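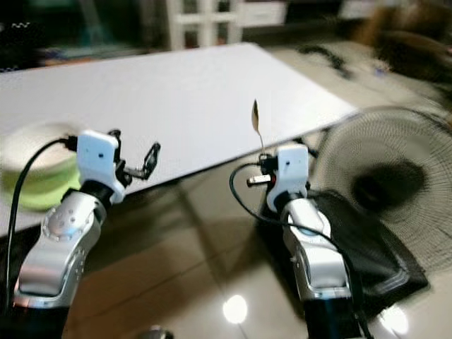 Lamai Meesuk teaches robots for a living, and most of her working day is spent holding a pair of handles. When she moves her hands, two arms on the floor in front of her move the same way. When she squeezes, a gripper closes. This spring the job at Rimbridge is dried leaves. The right arm has one by the stem, upright, with the left gripper open and waiting, and the big white board behind them is where Meesuk wants the leaf to go. A dried leaf weighs almost nothing and breaks if you pinch it in the wrong spot, and those two facts account for most of her bad takes.

Rimbridge builds software for two-armed machines that handle small, light goods. The leaf project began in March, after a seed and herb packer called Bikik asked whether a robot could lay out plant samples for sorting. The first attempts were programmed the usual way, with a fixed grip point and a fixed path. They worked on plastic leaves and failed on real ones.

"Every leaf curls in its own way," says Brayan Cárdenas, who runs the engineering side. "You can write a rule for where the stem is, and then the next leaf doesn't have its stem there."

So the company switched to demonstrations. An operator does the task through the arms, the system records the camera views and the joint positions, and a model is trained on the recordings. The Bikik set now holds 405 of them. Meesuk made most of these herself. The rest came from Rafferty Iwasaki, who joined in the second month and grips lower on the stem than she does.

That difference caused an argument. Cárdenas wanted a single style, so the model would see the same motion each time. Hazel Esposito, who handles the training, asked to keep both. They kept both, and 22 early recordings were thrown out for another reason: the operators had stopped halfway through to think, and the model learned to stop there too.

Meesuk now plans the whole move before she starts recording. A good take lasts 10 seconds. She works for an hour, rests her wrists, and works again. The handles give her no sense of touch, so she judges the squeeze by watching the leaf edge for bending.

In the latest test the arms placed eight leaves in a row on their own, then crushed the next one. Esposito thinks the model needs more small leaves in its recordings. Meesuk has a box of them by her chair and plans to start on it tomorrow at nine.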